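# Can a Machine Clean the Tub Yet? Chores, Grippers and What's Holding Things Up

Project report, Flora Chisholm
Intro to Automation, spring term (handed in April)

## Why I picked this

I grew up in a house with a chore chart on the fridge, and the bathroom was always the square people tried to trade away. So when we had to choose a question for the term project, mine was pretty easy: can a machine do the bathroom yet? I widened it a bit after my first meeting with my instructor (she thought "the bathroom" was a little thin for a whole report), and it became a question about household chores and small shop-floor chores together. I ended up caring most about the bathroom anyway, so that's where most of the pages went.

## What I did

There were 2 parts. First I made a list of 14 chores and timed myself doing each of them at home, or at the hardware store where I work weekends. Wiping a counter, folding a towel, opening a tap, rinsing a tub, restocking a peg hook, breaking down a box, that kind of thing. Then I looked for any demo, paper or product page that showed a machine doing the same chore without a person helping. I read or watched 143 of them. My spreadsheet got ugly but it works.

Second, I wanted to see how the teaching side is done, meaning how people show a robot what a chore looks like in the first place. A lot of current work does this by having a person do the job with the robot's "hands" on the ends of their own arms. You hold a gripper in each fist, you turn the faucet with it, and the recording of that gets used for training. I spent an afternoon at Nillell watching how that goes, mostly at a bathtub.

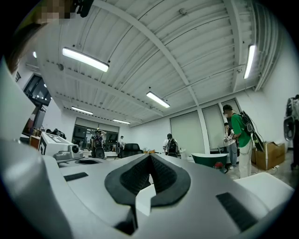
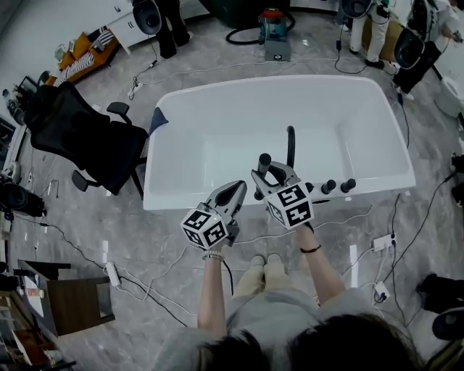 *Figures 1 and 2. The room at Nillell, with backpacks on and one of the grippers up close (first picture), and tub work with two hand-held grippers, seen from above (second picture).*

## What I learned by watching

I had thought of a faucet as one chore. After that afternoon I think of it as five or six little chores stacked up. You have to come in at the right angle, get the jaws around the handle, squeeze enough, turn without slipping off, and then let go without dragging anything with you. With my own fingers I do all that while thinking about lunch! With a gripper you've got two surfaces that open and close, and that's all you've got. The black pad in the first picture has a diamond pattern on the inside surface, and I spent a silly amount of time looking at it, because grip is half of my report. A smooth round knob and a tall handle ask for pretty different things from the same pair of jaws.

The printed black-and-white patterns on the grippers were the other thing I wrote a full page of notes on. A pattern like that lets software work out where the tool is and which way it's tilted. I'd read about them, but I hadn't really understood how much it matters to know the tilt until I went home and tried to turn my own tub handle with a pair of kitchen tongs. (Timing: way worse than by hand. I'm leaving it out of the table because the tongs were cheap and I was laughing.)

Also, cables. In the second picture you can see how many run across the floor, black ones and white ones. Nearly all the product pages I read talk about the robot in your home as if it just strolls in, and I think the amount of stuff needed to get there is worth a paragraph in anybody's report.

## Results, chore by chore

I sorted everything into three piles.

**Pretty much there.** Floor vacuuming, which you can go out and buy. Moving a closed box from one known spot to another. Scanning a shelf for gaps, where no touching is needed.

**Works in a demo.** Wiping a flat counter, folding a towel, opening a lever tap, putting cans on a shelf. The Selov demo of towel folding was my favorite, and it's nice to watch, but every towel is the same size and starts in the same place. The Abdelaziz group posted their failures along with their good runs, which helped me more than anything else I read.

**Not yet.** Scrubbing the inside of a tub, cleaning behind a toilet, untangling a hose, hanging small packets on peg hooks. Tubs are deep, glossy and curved, and you have to reach down into them and press while you move. Shiny white surfaces are also hard for cameras, so the machine has trouble seeing exactly where it should press.

The shop-floor chores came out a little ahead of the home ones. I think that's mostly layout. At the store, a shelf stays where it is. At my house a chair moves, a towel ends up on the tub, and my brother leaves shoes everywhere.

## Cost, quickly

The Zallano kit was the only one where I got as far as a parts list, and just the replacement finger pads came to 200 dollars for a set. I'm a student, so that ended my plan to build something. My instructor said a report without a build was fine as long as the timings were solid.

## What I'd change

My timings are all from one person (me), and I got faster at the box one as I went. I'd get more people to do each chore, and I'd do the tub on more than one kind of tub. I'd also ask for a turn with the grippers, which I was too shy to do.

The spreadsheet is attached with the timings on the first tab and the sources on the second. Rows in yellow are ones where I couldn't tell if a person was steering the robot off camera, so please don't count those as a yes.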